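Booked a tarot reading, reader never came on the line (Ferton Readings help desk)
Status: solved

Hello all, I do hope somebody can help. I've been having my cards read through Ferton for a good few years now, mostly around the new moon, and it has always gone smoothly (and been a real comfort to me, I might add). This month I booked a thirty minute slot for 10 in the morning, made my tea, lit my candle, and sat down with my questions written out ready. The page said "Your reader is preparing" and stayed like that the whole half hour.

I've tried signing out and back in, which made no difference at all. I then tried on my tablet, same thing. The booking shows under My Readings with a green tick, but my balance has gone down from 13 credits to 4, so I've paid for a reading I haven't had! I don't blame the reader one bit, she's lovely and has never let me down.
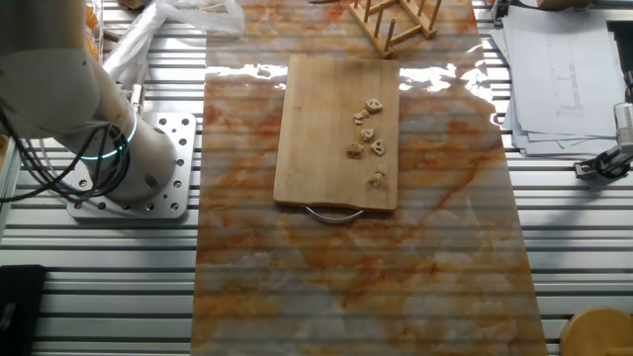
Calomton replied that the same had happened to them with a birth chart session, and asked whether the time zone in the account settings had changed by itself after the update. Theirs had moved on by an hour, so they were sitting in the waiting room long before the reader was due.

Well, I went and looked, and mine was an hour out as well! I set it back to London, saved it, and the booking jumped to 11, by which time I'd blown out my candle and gone to the shops. So my poor reader had been waiting for me.

Update from Ferton support: we've returned your credits and added 5 minutes to your next reading. Please check the time zone on each device you use, as the tablet app keeps its own setting.

Thank you so much, all of you. The tablet was wrong too, so I've changed that and rebooked for the afternoon. Happy for this to be closed.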